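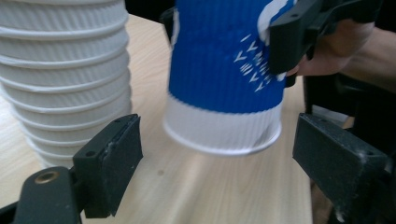

Ripple-wall cups: what changes on the counter in October

Starting in October, all hot drinks at the Drostley and Palumbo counters will go out in ripple-wall paper cups. The smooth single-wall cup and its separate cardboard sleeve are being dropped once the present stock runs down. The notes below cover construction, storage, lids and disposal, and replace the sheet taped inside the cupboard at Drostley.

Construction

A ripple-wall cup has two layers. The inner layer is a conventional cup: paperboard with a thin lining that keeps liquid out of the fiber. The outer layer is a fluted wrap glued to it at intervals. Air held in the flutes slows the movement of heat to the hand. The effect depends on the flutes staying open, so a cup that has been crushed and pushed back into shape insulates poorly even when it does not leak.

The wrap does very little for the temperature of the drink. Most of the heat from an open cup leaves through the surface, by evaporation. A lid makes more difference than the wall does. Customers who ask for a cup that keeps coffee hot for the drive should be given a lid and told to leave the tab closed.

Storage

Flutes take up room. A sleeve of ripple cups is noticeably taller than the same count of single-wall cups, because each cup seats less deeply in the one under it. Hạnh Ung measured the Palumbo cupboard and found that the upper shelf has to move up one peg before a full sleeve will stand. She has done this on the left side. The right side has a stripped peg hole and will stay as it is until the cabinet is repaired.

Cartons hold 300 cups and should not be stacked more than four high. The bottom carton at Drostley was under seven during the last delivery, and the lowest row of cups came out oval. An oval rim will accept a lid and feel seated, then let go when the cup is tilted. Reject these at the counter.

Keep cartons off the floor and away from the dishwasher vent. Paperboard takes up moisture from the air, and the rolled rim is the first part to soften. Open one sleeve at a time and leave the plastic on the rest. Cups stay upside down in the dispenser, or in a capped column if they are out on the counter.

Separating nested cups

Damp hands and a tight stack account for most of the cups that are thrown away unused. Pull from the rim with a slight twist. Do not squeeze the column. If two cups will not part after a twist, set the pair aside and use the next one; a cup pried loose with a thumbnail usually has a scored lining, and the leak shows up at the seam a few minutes after filling.

Lids

The 10-ounce and 12-ounce sizes share a lid. The 8-ounce size does not. Onni Pelkonen has relabeled the lid bins by cup size, as the old labels used the supplier's part numbers and two of those numbers differed by one digit. Press the lid down opposite the seam first, then work both thumbs around to the seam. The seam is the thickest part of the rim and the place where a lid is most often left riding high – check it with a fingertip before handing over the drink.

Filling

Leave a finger's width below the rim for brewed coffee and slightly more for anything with foam. The Omen brewer at Palumbo delivers a fixed volume that was set for the old cups. The inside dimensions of the new 12-ounce cup are close to the old ones, but the fill line sits a little higher, and the setting has been reduced by one step. The Drostley brewer is filled by hand and needs no adjustment.

Spouts should be wiped down with Clinano at close, as before. Do not use it on the dispenser tubes. It leaves a film that makes the cups drag, and the tubes only need warm water and a dry cloth.

Disposal

Lined cups do not go in the mixed paper bin at either site. The lining and the glue in the wrap both cause trouble at the mill, and our hauler rejects loads that contain them. Cups go in general waste, lids in the rigid plastics bin after a rinse. Sleeves left over from the old cups are plain cardboard and can be recycled if they are dry and clean.

The discount for customers who bring a mug is unchanged. Mugs must stand at least 3 inches clear of the steam wand when filled, so tall travel mugs are filled from a pitcher.

Report bad cartons to Onni with the lot code from the end flap – the supplier will not issue credit without it.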